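## Notes on the kitchen sink, and on the ledge behind it

The following is the second entry in our household series on kitchens in daily use. The first concerned shelving in the pantry at Avthorpe and drew more correspondence than expected, most of it from readers who wished to discuss the sink instead. Their wish is granted below.

The sink under consideration is a deep stainless steel basin set into a dark countertop, with the faucet mounted at the back.

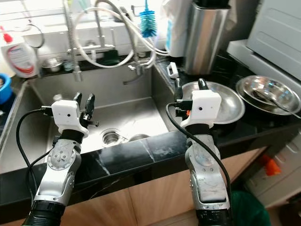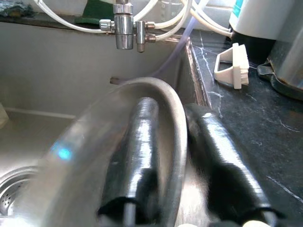
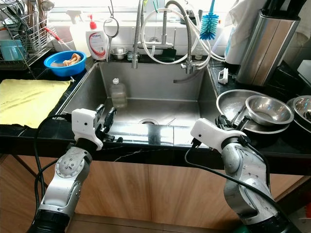 **What should be kept permanently on the ledge behind a sink?**

Dish soap, one sponge and one brush. Everything else should be returned to a cupboard or a drying rack once the washing is finished. Small bowls and glasses collect on the ledge in most households, and they are the principal reason it is so seldom wiped.

The present writer held a different view until last November. At that time the ledge in our own kitchen carried a good many items, including a jar of 88 rubber bands whose purpose had been forgotten. Ilham Kettani, who was staying with us, cleared it before breakfast on a Saturday and put back only what she had used the previous evening. The arrangement has been retained, and the rubber bands are in a drawer.

### Brushes

A bottle brush should be hung with the bristles clear of any surface. A brush left in a cup stands in its own drips and acquires a smell. Any hook will serve, provided it can be reached without leaning over a full basin.

### Tubing and hoses

Where a kitchen has a filter tap in addition to the main faucet, the white tubing tends to be left in loops at the back. It is permissible to leave it so. Mesfin Mamo, who fitted the filter in our kitchen, advised against pulling the loops tight, as a sharp bend can restrict the flow. He recommended that dust be removed with a damp cloth every few weeks, and that the joints be felt for moisture at the same time.

### The order of washing

We follow the customary order:

1. Glasses and clear containers
2. Bottles
3. Small bowls and cutlery
4. Metal dishes and pans

The water is changed after the second group. A deep basin conceals the last spoon very effectively, and the hand should be passed across the bottom before the water is let out.

### Cloths

Two cloths are in use at any time, one for the counter and one for drying. They are washed separately from clothing and replaced when they no longer absorb. A plastic basin kept on the counter is a convenient place for the used ones until laundry day, though it should be emptied by evening in warm weather.

Correspondence on drain strainers has also been received, including a long letter from a reader at Iltwood, and will be answered in the next entry.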